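About Trimside

Trimside is a school for people who want to cut and sew their own clothes and have so far mostly cut. We teach pattern drafting, tailoring and alterations on the second floor of 621 Requena Street, above a shop that sells doorknobs.

How we started

Noelia Llorente spent 13 years in the alterations room of a department store, letting out the waistbands of men who insisted the dry cleaner had shrunk them. When the store closed, she bought three of its sewing machines and the good ironing board, and began teaching evening classes in Drondbridge. The first class made aprons. One of the aprons had sleeves, and its maker is now on our staff.

Cayetano Lorente joined a few years later to teach tailoring. The two are not related, married or spelled the same, though our mail carrier has his own view.

What we teach

The beginner course runs 15 weeks and ends with a shirt. Collars happen in week nine, and attendance in week ten is traditionally a little thin. After that you can go on to trousers, coats or Noelia's fitting class, where you will learn which of your shoulders is lower. Everyone has one.

We don't teach quilting. We have nothing against quilters, but they need very large tables and they know it.

Classes are small enough that you can't hide a bad seam. Bring your own shears if you're attached to them, and leave the paper scissors at home. Cayetano can hear paper scissors going through wool from the stairwell.

The Lestov room

Our back room is named for the Lestov, an industrial buttonhole machine that came with the lease and weighs more than the door frame would suggest. It makes one size of buttonhole, beautifully. Students design around it.

Buttons, hooks and thread ends go in the yellow trays.
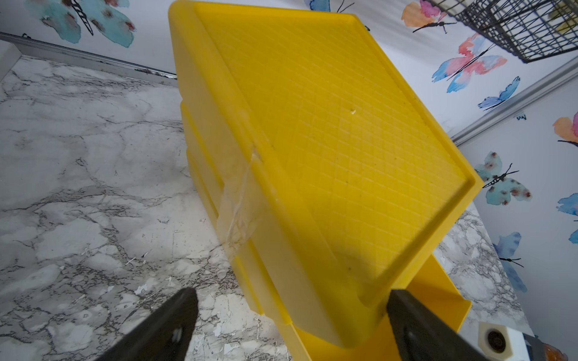 Visiting us

The door is open from 10 a.m. and the last evening class lets out at 9. Ring the upper bell. The lower one is doorknobs, and they are tired of hearing about hems. New beginner courses open in January and September, and the November open house has cake, kept well away from the fabric.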